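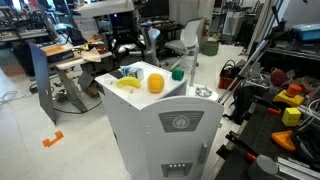
Beca Jarman wrote to ask whether a play fridge is worth the floor space once you already own a toy cooker, and whether the Lesville one is any sturdier than the cheap ones. Her two have already had the door off one of those.

Yes to both, Beca, and I'm going to go on a bit because I like this thing far more than I expected to!

The Lesville is the white one with the rounded door, and the door is what sold me. It has a grey badge with a round dial sort of design in the middle, a proper grey handle down the right-hand side, and a little dispenser slot at the bottom with a row of small white buttons over it. Children go straight for the dispenser. Mine have served me roughly 20 glasses of imaginary squash since it arrived, and I've been told off for not finishing them.

The top is flat, and it gets used all day. Milk carton, banana, something round and yellow that is a lemon or an orange depending on who's running the shop – it all ends up there and never inside, where food is supposed to go. If you're choosing between this and one of the domed retro fridges, get the flat top. You can sort, stack, weigh and sell things on it, and it's a good height for a small child standing up. A plain green cube has been a cabbage, a block of butter and a birthday present in our house.

Putting it together took me an evening. The instructions are all drawings and fairly clear until step 10, where the hinge goes on, and there I had to undo everything and start again (my fault, I had the door upside down). Use a hand screwdriver and go gently. Run your palm over the top when you've finished too, and if you can feel any screw heads standing up, sort them out before the children get near it.

I've also tried the Dimosska, which is prettier and has a lovely heavy door, but the shelves are fixed and nothing taller than a yoghurt pot fits. The Curnier folds flat and would suit a grandparent's house very well. It does wobble.

Grumbles about the Lesville: white shows every fingerprint, and the silver gear-shaped knob gets turned and turned and turned. I'd have liked some food in the box as well. We bought ours separately from Khan, and the banana has a nice curve to it and fits a small hand well.

Would I buy it again? In a heartbeat – and Beca, keep the cooker. They spend half the afternoon carrying things from one to the other.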